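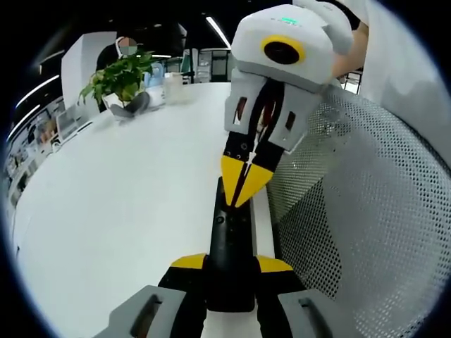
Heating notes, May

The ducted reverse-cycle unit at the Girnanwood house has been short-cycling on cold mornings. Compressor on, compressor off, three minutes apart, starting before 6 am and settling once the sun reaches the roof. The filters were clean and the condensate drain was clear.

I logged return air temperature over a weekend and ended up with 1505 readings. The return sensor sits in the hallway ceiling, downstream of the bathroom door. When the door is open after a shower, warm air reaches the sensor well before the bedrooms have come up to setpoint, and the controller backs off.

Moving the sensor would mean new cable through the ceiling cavity. I tried the cheap options first: widened the deadband to 2 degrees, then closed the damper to the spare room by a quarter turn.
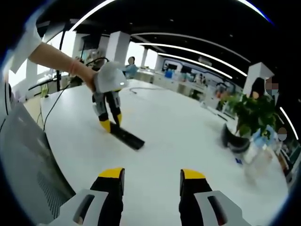
Steinbach commented on the last post that a wider deadband only hides the fault, and that the static pressure should be measured before any damper is touched. Fair point. I took it on Friday with the door open and again with it closed, and the difference was too small to explain the cycling.

The sensor location is therefore still the main suspect. Total spend to date is $634, most of it the service call, which found nothing. 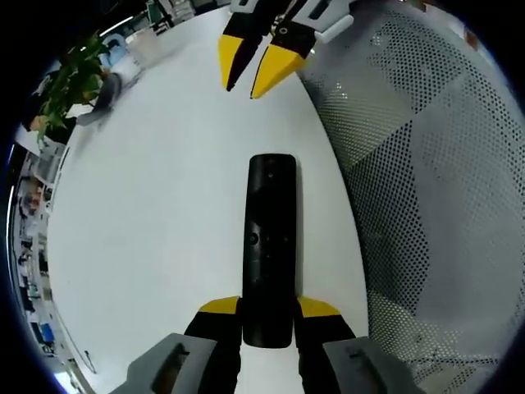 The next step is a wall-mounted sensor in the living room, wired back to the spare terminals on the control board. The manual allows averaging across both sensors, but I will run the new one alone for a fortnight and log it at the same interval.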